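Hanging cloth behind a small stall, creases and weight

Grivar
Apr 22, 2023
Hello all. In May I will have my first table at the craft market in Disley, selling cards and small prints. I want to hang a cloth behind the table so that people do not look at the car park. I have bought cotton, 146 cm wide, and I have two questions. Must I iron it on the day? And is cotton too heavy for a thin pole?

Talukder
Cotton is fine for a thin pole if you support it at both ends. I would not iron on the day, you will have no socket. Roll it on a cardboard tube the evening before and carry it like this. Folding is what makes the lines.

Kandeck
I disagree about cotton. I changed to polyester after 2 seasons and I do not regret it. Cotton drinks all the damp from the morning and then it hangs like a towel.

Vitalii Fedoruk
I have sold at markets for nine years, so please allow me a longer answer.

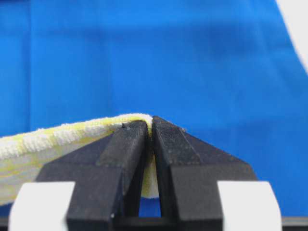
The colour matters more than the fabric, in my opinion. Customers look at your goods from three or four steps away, and from there they notice the colour first and small defects much later. A bright blue like this one is strong, so white cards stand out well on it, but pale blue prints will disappear. One long crease down the left side and some soft waves do not disturb me, and I would leave them. For the pole, sew a wide tunnel along the top and put a few curtain weights in the bottom hem.

Kandeck
Sorry, but a crease disturbs me very much! I see it on other stalls and I think the person was in a hurry. Bright blue is also difficult under a yellow market lamp. I would take grey.

Talukder
Grey is sad for cards — people buy them for birthdays. But I agree about the lamps, test it in the evening at home.

Grivar
Thank you, this is very useful. My cotton is dark green, so I will make the tunnel and roll it as Talukder says. How heavy should the curtain weights be?

Vitalii Fedoruk
I use around 200 g in total for the whole hem. If your place is windy, tie the bottom corners to the table legs as well.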